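5 June 2019

Home at last, bag still packed by the door, voice completely gone. I know I said I'd write every night of the tournament and managed zero nights, so this is going to be one long entry and I'm going to enjoy it.

Tea first. Then this.
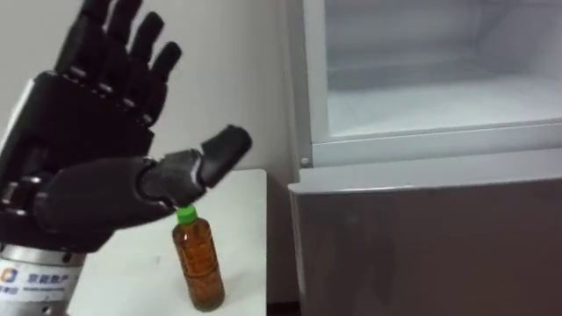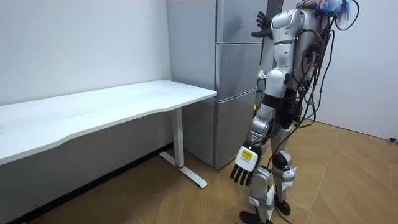
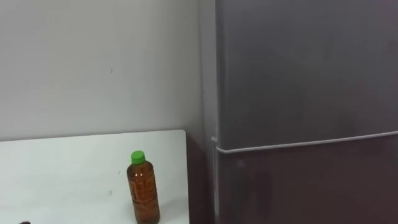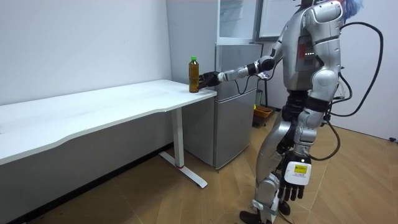 So, the Flukoson Open! I've been playing Jerov since the first beta and I have never, ever had a weekend like it. There were 603 of us in the singles bracket, in a hall that felt made for half that, and by mid-morning you couldn't hear your own headset. I drew a Turkis main in round one, the exact matchup I'd been dreading since the April patch, and I was so nervous that I drank my whole drink before we'd even done the button check. (It was apple juice, the same amber-brown as the stuff in that bottle with the green screw cap, and I don't recommend it on an empty stomach.) But then I won! Two games to one, last round, with a sliver of health left. I stood up so fast I unplugged my own controller.

Round two was easier than it should have been. Round three was Caoimhe Daly, and if you follow Jerov at all you know how that went. She is so good. She plays Cunha, who everyone online says is bottom tier, and she just walks at you. No jumping, hardly any blocking, only walking, and somehow you're in the corner and the round is over. I took one game off her and I'm going to be proud of that until I'm old. Afterward she sat with me for a bit and showed me what I was doing wrong on wakeup – I always press the same button, every single time, and she'd spotted it by the second round. I wrote it on my hand so I wouldn't forget.

Losers bracket went on until late. I beat a very polite kid who apologized every time he threw me, then a guy who'd driven all night to get there, and then I lost to another Turkis (of course) and that was me out. Final placing to be confirmed, but I finished well above last year and I'm thrilled.

The finals, though. I was up in the cheap seats with my feet on my bag and I don't think I sat back once. Caoimhe came through losers, reset the bracket, and took it to the last game of the last set. There was a moment where she had nothing left, no meter, no health, and she parried all 4 hits of the Turkis super and the whole place came out of its chairs. Nearly 1,000 people making one noise. I was hugging a stranger. She lost the round after that, and the set, and people were still on their feet clapping for her when the lights came up.

Things to work on while it's fresh: wakeup (see hand), anti-airs from the left side, and eating breakfast. I also want to learn Cunha properly. I tried her in training mode for an hour just now and got walked all over by the computer, but I can see what she's for, which I couldn't before.

Ranked says I'm at 463 in the region. I'm going to see if I can bring that down before the next one. Controller needs a new cable too, after round one. Bed now.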